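Submitting music to Joltel: FAQ

284 shares 7 comments

Who can submit?
Any band or solo act with original recordings. Covers are declined unless you hold a mechanical license.

What file format do you need?
WAV, 24-bit, 44.1 or 48 kHz. Leave at least 1 dB of headroom. MP3 files are rejected at upload.

How long can a track be?
Up to 7 minutes. Longer tracks need a radio edit.

Who listens to submissions?
Sanaa Hajji handles rock and metal. Yakubu Shehu handles everything else. Each track is played once in full.

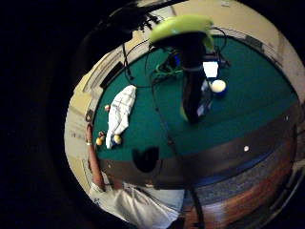
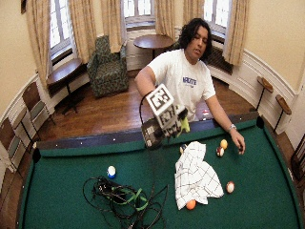 When will I get an answer?
Replies go out on Friday. The queue currently holds 110 tracks, so allow three weeks.

Do I keep my rights?
Yes. Joltel takes a non-exclusive streaming license, which you can end in writing with 30 days' notice.

Can I send a physical demo?
No. CDs and tapes are not returned.

My upload stops before it finishes. What should I do?
Check the file name. Accented characters and slashes cause error 1447. Rename the file and upload it again from the same account.

Can I replace a track after sending it?
Yes, until its status changes to "In review." After that, withdraw it and submit again.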